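Notes from the picking corner
Amos Greenberg, 20 Sep 2022

I promised last time that I'd stop writing about cables. I lied, a little, but they're at the end and you can skip them if you like!

The big news from our corner of the Toldale building is that the two-step grasping method finally has numbers I'm willing to put in print. If you missed the spring issue, the question is a simple one. When an arm reaches into a bin and comes up with nothing, what should it do next? Most systems (ours included, until this year) just take another look and try the next best spot on the list. The trouble is that the next best spot is very often a finger's width from the one that failed, so you get an arm stubbornly pecking at the same corner while everything else sits there waiting.

What we do now is let a miss count for something. After each failed grasp, the planner marks down every candidate that resembles the one it just tried, by position but also by approach angle and by the shape of the surface under the fingers. Then it picks again from whatever is left. The marking down fades over the next few tries, so a good spot doesn't get blacklisted forever over one bit of bad luck. Whitfield is our name for the planner, after the street I lived on when I wrote the first version, and yes, I regret it every time I have to say it in a talk.

We trained the scoring part on 3000 grasps, all of them done on the real arm. I was a holdout for simulation for a long time (the Simumden setup is lovely and it never needs its wrist retaped) but our simulated objects were just too polite. They slid when you pushed them and stopped when you stopped. Real ones tip over, roll into the wall and wedge themselves there, and the wall is where nearly all of our misses come from.

So, the test. We ran 100 bin clearings, half with the old retry rule and half with the new one, same objects, same starting jumble as close as we could get it by hand. A clearing ended when the bin was empty or when the arm had missed 26 times in total. The old rule hit that limit far more often than I'd like to admit. The new one mostly finished, and when it did get stuck, it was stuck on something lying flat right up against a side wall, with no room to get a finger behind it. I don't think any retry rule is going to fix that. We probably need a push move that scoots things toward the middle first, and Cilitz, our little pushing side project, is about to get a lot more of my attention.

One thing that surprised me: the fade matters way more than the penalty. I spent most of the summer fussing over how hard to punish a bad grasp, and you can set that nearly anywhere sensible and get the same curve. But make the fade too slow and the arm starts avoiding perfectly good spots, going for silly edge grasps instead. Too fast and you're back to pecking. We settled on a value by plain trial and error and I'd love a better way, so if you've got one, write to me!
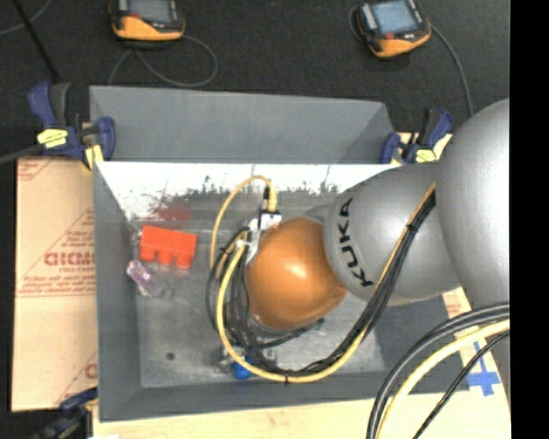
ROBOTS & AUTOMATION

The KUKA is doing the reaching, and on the left of the bin floor is the sort of leftover I mean: the orange-red block near the wall, with the small clear plastic item just below it. Single objects like these sound easy and they're some of the worst cases we have, as there's no pile to hold them in place when the fingers close.

And okay, cables. They're held to the arm with ties, and the loops around the wrist have to be long enough for the joint to turn but short enough that they don't drag across whatever we're picking. I redid the routing before the test runs and I'm still not in love with it. If anyone has a wrist layout they're proud of, please send a sketch.

The write-up goes out for comments in October. Reply to this newsletter if you want the draft, and tell me whether you'd like the grasp logs along with it, as they're in a pretty scruffy format and I'd need a few days to tidy them up.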